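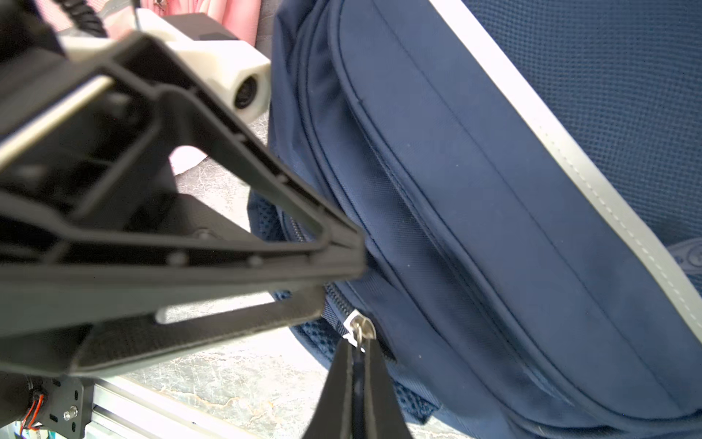
The woman who runs the bag repair counter at Gruvden, a two-bench workshop in Skernville, does not believe in lifetime backpacks. She has been fixing zippers for 18 years and has the attitude you'd expect.

I went to see her one afternoon in September with a question I thought was simple. Should a person pay to have a school or commuter backpack repaired, or is it cheaper in the end to buy another one? I came in doubtful about repair. A new zipper at Gruvden costs $58, and there are whole backpacks for less than that.

"Then buy the backpack," she said. "I'm not going to chase you down the street."

I asked whether she meant it. She did, partly. Most of what crosses her counter, she says, doesn't need a new zipper at all. The slider is worn, the teeth are fine, and the job takes her a few minutes with a pair of pliers. "People come in ready to spend real money and I squeeze the slider and they look at me like I cheated them."

That sounded a little too good to me. Sliders can be squeezed once or twice before the metal gives, as anyone who has tried it at home knows. She didn't argue. "It buys you a season. I tell them it buys a season. Some hear 'fixed.'"

She is harder on the people who sell bags than on the people who carry them. Mesh panels come up first. They look sporty in the store, she says, and then they catch on everything. Contrast trim is next. I asked what could be wrong with a strip of gray trim on a blue bag. "Nothing, until I have to match it. Then you wait three weeks, or you get a gray that isn't your gray."

Curved pockets are her real complaint. A straight zipper she can replace while thinking about lunch. A zipper that follows a rounded pocket with piping on it means unpicking the piping, and she charges for that. She quoted me $90 for one such job and said the owner walked out. I would have walked out too, and told her so. She shrugged.

Her supplier for coil and metal zippers is Skenura, and for heavier thread she goes to Prokopenko. I asked if the brand of zipper made the difference that outdoor magazines claim it does. "Some. Sand makes more difference. Crumbs make more difference." She would like customers to shake a bag out before bringing it in, and mostly they don't. 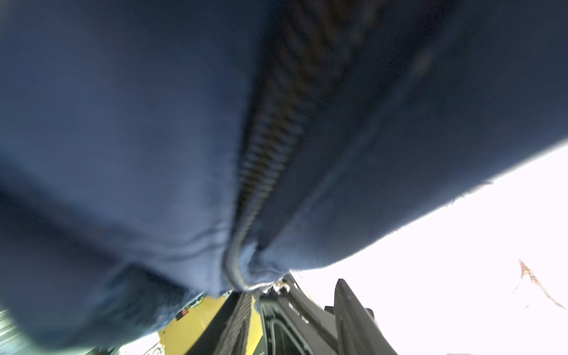 Clothes are a separate argument. Gruvden takes knit jackets and hoodies, though she tries to talk people out of it. Knit stretches and zipper tape doesn't, so a new zipper sewn in carelessly leaves the front rippled. "Then it's my fault forever," she said. She bastes by hand first, which is slow, and she still won't promise it will lie flat.

I pressed her on the usual home remedies. Candle wax on metal teeth? Fine, in small amounts. Soap? She has cleaned too much of it out of too many bags to recommend it. Graphite pencil is all right on dark fabric and a bad idea on light. As for the replacement pulls sold in packets at the checkout, she thinks they're good value if the pull is what broke – and people often buy them when it's the slider.

What about washing? She doesn't machine-wash backpacks and wishes manufacturers would stop hinting that it's okay. I have washed mine for years with no trouble. She asked to see it, turned back the lining along the bottom seam, and showed me where the coating was coming off in flakes.

I still don't think $58 makes sense for most bags. She let me have that one. She did squeeze my slider while I was putting my notebook away, and didn't charge for it.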